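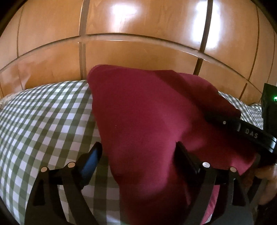 Objet : Re: [collecte-gestes] Linge souple, combien d'exemples avant de relancer un entraînement ?
De : Žofie Matoušek
Date : 30 septembre 2023
À : la liste collecte-gestes

Bonjour Jonalyn, bonjour à toutes et à tous,

Merci pour ton message, qui m'a fait très plaisir (et pardon d'avance pour la longueur de ma réponse, vous commencez à me connaître !). Je reprends tes questions dans l'ordre, ou à peu près.

Jonalyn Tolentino a écrit :
> Chez nous, sur Jarkdale, on a 500 prises de textile, presque toutes
> avec des torchons posés sur une table blanche. La politique apprise
> marche joliment sur la table et s'effondre dès qu'on passe sur un lit.
> Faut-il monter à 1000 sur la table avant de changer de décor, ou
> changer tout de suite ? Et comment découpez-vous les épisodes quand
> le tissu est repris plusieurs fois ?
> Dernière chose : gardez-vous les essais ratés ?

Sur le premier point, je changerais de décor tout de suite, sans hésiter. Nous avons fait la même erreur que vous en mai, pour le lot Natus : des centaines de saisies très propres sur un fond uni, et un modèle qui avait surtout appris à chercher la tache de couleur au milieu du blanc. Depuis, nous allons dans de vraies chambres, avec le couvre-lit qui s'y trouve. Les carreaux sont précieux pour nous, parce que les lignes du motif changent de direction à chaque bosse du matelas et que le modèle doit bien finir par distinguer le pli du dessin. Les boiseries vernies aussi, avec leurs reflets de plafonnier, nous ont donné du fil à retordre au début pour le suivi de position - on s'y fait, il suffit de bouger un peu plus lentement pendant les premières secondes.

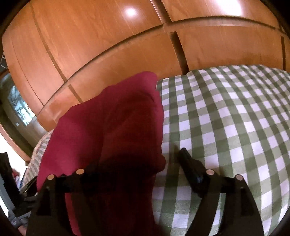 Le tissu rouge dans la pince, à côté du couvre-lit à carreaux verts et blancs.

Pour le découpage, nous avons essayé à peu près tout ! La règle qui a survécu dans Jingate est la suivante : un épisode commence pince ouverte, sans contact, et se termine quand la pince est de nouveau ouverte et dégagée. Si la personne reprend le tissu trois fois, cela fait trois épisodes, reliés par un même numéro de séquence. C'est un peu fastidieux à l'annotation, je ne vais pas te mentir, mais on peut ensuite recoller les morceaux quand on veut entraîner sur le geste entier, alors que l'inverse est pénible. Le lot actuel compte 1555 épisodes découpés de cette façon.

Les ratés, oui, nous les gardons, dans un dossier à part et avec une étiquette courte (glissé, mauvais bord, deux épaisseurs). Il y en a 79 pour l'instant. Ils ne servent pas à l'imitation elle-même, mais ils nous sont très utiles pour le petit classifieur qui décide s'il faut recommencer la prise. Je te conseille seulement de fixer la liste des étiquettes avant de commencer ; la nôtre a enflé en cours de route et j'ai passé deux soirées à tout harmoniser.

Un mot encore sur le point de saisie, que tu n'abordes pas mais qui me tient à cœur : demandez aux gens de varier. Laissés à eux-mêmes, ils pincent tous le sommet du tas, moi la première. Nous alternons maintenant entre le haut, un bord et un pli du milieu, et nous froissons le tissu à nouveau entre deux séries.

Si tu veux, je peux t'envoyer notre fiche de consignes, elle tient sur une page (enfin, une page et demie). Et si quelqu'un sur la liste a déjà rejoué ce genre de données sur un Baxter, je serais ravie d'en savoir plus sur l'écart de géométrie entre les doigts, c'est notre prochain chantier.

Bien amicalement, et bon courage pour les lits,
Žofie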